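Hinus übt das Einräumen, bis es langweilig wird

20. Dezember 2018 – Das Labor Jandus stellt mit Hinus ein Lernverfahren vor, das Greifarme ausschließlich in der Simulation trainiert. Nach 950 virtuellen Durchläufen erreichte es dort 96 Prozent Trefferquote. Zu Bruch ging erwartungsgemäß nichts.

Geübt wird an einem türkisfarbenen Regal auf weißer Tischplatte, dahinter eine graue Wand. Für Wohnzeitschriften kommt die Umgebung eher nicht infrage. 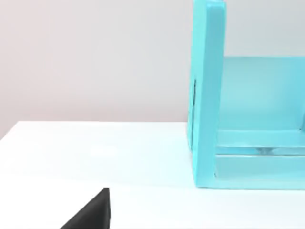 Wie es weitergeht

Projektleiterin Sneha Dhillon plant 18 weitere Regalformen. »Der Greifer beschwert sich nicht – wir schon.«

Kontakt: Emerson Moura, Jandus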